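Kumsa 정리 생활, 종이 심지 모으기 코너 'Proltstead' 문 열어요
다 쓴 심지, 이제 바구니 하나로 챙겨 주세요
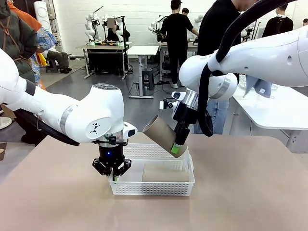 흰색 메시 바구니와 골판지색 종이 심지. 사진 제공 Kumsa

(10/06/2025) 안녕하세요, 정리용품 가게 Kumsa에서 소식 전해 드려요. 보도자료라고 하면 괜히 어깨에 힘이 들어가는데, 저는 그런 글을 잘 못 써서 평소 말투로 적어 볼게요. 기자님들, 동네 소식지 만드시는 분들, 편하게 읽어 주세요!

저희가 이번에 종이 심지 모으기 코너를 열어요. 이름은 Proltstead예요. 키친타월 심지, 포장지 심지, 포스터 말아 두던 긴 심지까지 갈색 종이로 된 원통이면 다 받습니다. 장소는 Tallden 매장 1층, 계산대 옆 선반이고요. 물건을 안 사셔도 괜찮으니 심지만 두고 가셔도 돼요.

사실 시작은 저희 집 싱크대 밑이었어요. 심지라는 게 참 애매하잖아요. 버리자니 튼튼해서 아깝고, 두자니 굴러다니고요. 비닐봉지에 담아 봤더니 봉지가 자꾸 쓰러지고, 종이 상자에 넣었더니 뭐가 들었는지 몰라서 또 새 상자를 꺼내게 되더라고요. 그러다 흰색 플라스틱 메시 바구니에 눕혀서 담아 봤는데 이게 정말 편했어요. 옆이 숭숭 뚫려 있어서 얼마나 찼는지 바로 보이고, 가벼워서 한 손으로 들고 나가기도 좋고요. 그 뒤로 매장에서도 똑같이 쓰고 있답니다.

봄에, 그러니까 3월에 Tallden 매장에서 단골손님들과 먼저 조용히 해 봤어요. 그때 모인 심지가 700개예요. 저는 한 상자나 나올까 했는데, 세어 놓고 보니 창고 한쪽이 꽉 차서 깜짝 놀랐어요(창고 문이 한동안 반만 열렸어요). 그중 400개는 이웃 공방 Sokerstead로 가서 아이들 만들기 수업 재료가 됐어요. 망원경도 되고 연필꽂이도 되고, 구슬 굴리는 길도 됐다고 해요. 나머지는 저희가 전선이랑 리본 정리하는 데 쓰고, 찌그러진 것은 폐지로 내놓았습니다.

집에서 모으실 때 참고하시라고 몇 가지 적어 둘게요.

심지는 세우지 말고 바구니 바닥에 눕혀 주세요. 세우면 예쁘긴 한데 하나 빼다가 와르르 넘어져요. 긴 것부터 깔고 짧은 것을 위에 올리면 자리가 훨씬 덜 들어요. 기름이나 물이 묻은 심지는 빼 주시고, 남은 종이와 테이프도 떼어 주시면 저희가 참 고맙겠습니다. 그리고 납작하게 접지 말아 주세요! 둥근 모양 그대로여야 공방에서 쓸 수 있거든요.

심지를 다시 쓰는 방법도 하나 자랑할게요. 저는 안 쓰는 충전선을 돌돌 말아서 심지 안에 쏙 넣고, 겉에다 무슨 선인지 펜으로 써 둬요. 서랍에 나란히 눕혀 두면 선끼리 엉킬 일이 없어요. 포장지 심지는 세로로 길게 갈라서 새 포장지 바깥에 끼워 두면 고무줄 없이도 안 풀리고요. 해 보신 분들은 아마 다들 계속 쓰실 거예요.

심지를 5개 이상 가져오시는 분께는 서랍용 이름표 한 묶음을 드려요. 저희가 매장에서 쓰는 것과 같은 이름표예요. 코너는 오늘부터 21일 동안 운영하고, 매장 여는 시간에는 언제든 오시면 됩니다. 바구니가 가득 차 있으면 직원에게 말씀해 주세요. 바로 비워 드릴게요.

공방이나 학교처럼 심지가 많이 필요한 곳에서도 연락 주시면 좋겠어요. 필요한 길이와 개수를 알려 주시면 모이는 대로 맞춰 볼게요. 직접 가지러 오실 수 있는 곳이면 더 빨리 드릴 수 있어요.

취재 및 문의: Kumsa 홍보 담당, Tallden 매장 1층 안내대
사진은 출처를 Kumsa로 적어 주시면 자유롭게 쓰실 수 있습니다.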